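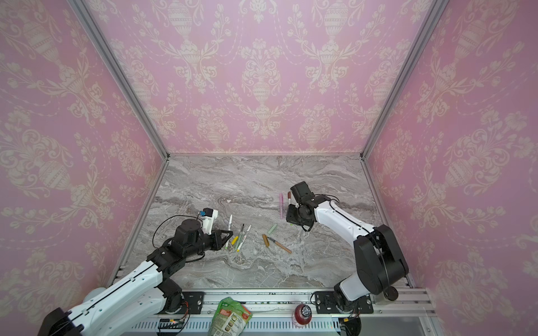

Home and Office Organization, Unit 2
Sorting the pens
Notes by Nabila El Khatib

Every desk collects pens, and most people keep all of them. In this unit we practice a small sorting exercise, which you will repeat at home before Wednesday.

Put all pens, markers and highlighters on one flat surface. Spread them so that each one can be picked up without moving another. Do not begin with the cup or the drawer divider — the container is chosen at the end.

Test each pen on scrap paper. Draw a line of 10 centimeters, wait a moment, then draw a second line. If the second line is broken, the pen goes out. A highlighter is tested over printed text, not on a blank page.

Make the groups by use:
Writing (ballpoint, gel, fine tip)
Marking (highlighters)
Coloring (felt markers)

Color is a second criterion, only inside the group. Students often sort by color first, and then a yellow highlighter and a yellow felt marker end in the same place.

Storage: felt markers lie flat. Pens for writing may stand in a cup, tip down. Check that each cap closes with a click.

Homework: sort one drawer and write half a page on what you kept. Bring the discarded pens in a bag to room 594.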